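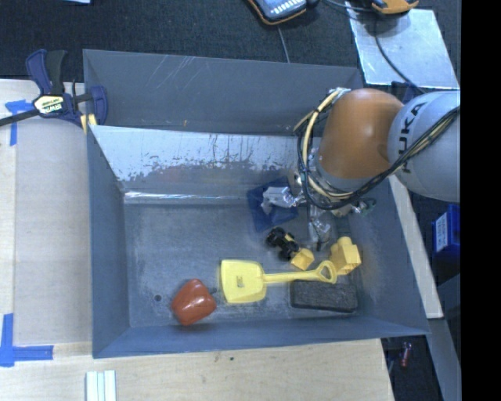
4.2 Clearing mixed items from a bin

Figure 3. The bin task. A KUKA arm with a multi-fingered gripper reaches into a metal bin which holds toys and other small items.

The second task is the one that people in homes and in small workshops asked us for most often: take everything out of a container when the things in it have nothing in common. A child does this work without training. For a machine it is still difficult, and we wanted to know how difficult.

The bin in Figure 3 has a sloped metal panel along the back. An item that lies close to the foot of this panel can be approached well from one side only. The item set was chosen by Chambi and Tierney so that no single grasp is good for all. The yellow toy shovel has a broad, nearly square blade and an open grip at the end of the handle, the small black vehicle has chunky wheels, and the red item is rounded and glossy. The building block with the stud was expected to be easy.

We ran 520 grasp attempts, divided over 48 layouts. Between layouts the items were mixed by hand, and the operator was not allowed to correct a position afterwards. An attempt was counted as a success if the item was lifted over the rim and released outside the bin. We stopped a layout when the bin was empty or when the arm had failed three times in a row on the same item.

Blocks were removed with few problems. The shovel was the worst item, also when it was lying free - the fingers often closed over the blade and slid off it. Items near a wall failed more than items in the middle, and this effect was stronger than the effect of shape. The same was observed by Hrytsenko in the earlier Plovdale trials, with a different bin.

Speed remains a second limit. Our planner was given 300 ms for each grasp candidate, and it compared up to 100 candidates before it moved. A person would have finished the bin in this time. For unattended work at night this may be acceptable, but for tidying a room while the family is waiting we think it is not yet. Section 4.3 repeats the task with soft items.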